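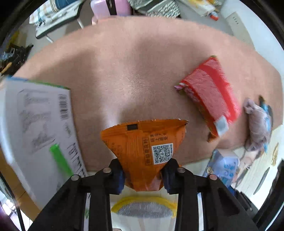
February 7, 2018

Today I finished the second version of the budget for our short film. The first one was a dream. I wrote 2000 for the sound and I forgot the music completely. Now the music is there, and the sound is smaller, and I feel a little sad when I look at the page.

The story is still the same: a cinema in Boltilville in 1920, on the night when the piano player does not come. I am afraid of the costumes. Lusik answered my letter and they can lend us 6 coats, but we need hats also, and they want the coats back before the end of February.

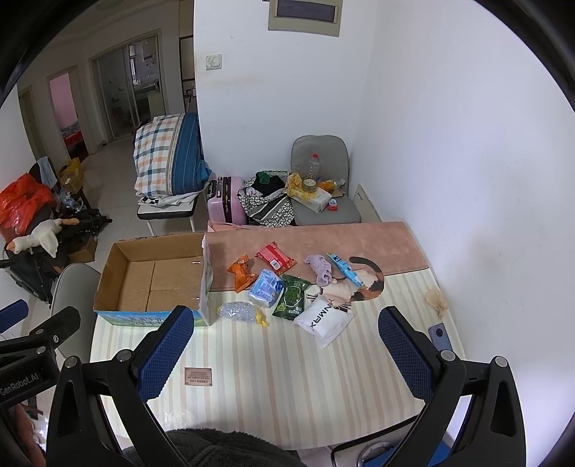
In the afternoon I read the rules of the Skesilska film fund again, slowly, with the dictionary. A film must be shorter than 20 minutes. My script is longer. I took out the scene at the train station, which I liked very much, and then I put half of it back. Maybe it can be only a voice.

Lim has not written about the camera rental. I will call them tomorrow morning, although I do not enjoy speaking English on the phone. I prepare my sentences on paper before.

It is late now. I still have to write the page about "audience" and I do not know who they are.

Search this diary Go

Comments

Please keep the train station! The voice is a good idea.

For hats, try a school theater. They lent us theirs for free.

Good luck with the fund. Their form is very long.

Back to top | Contact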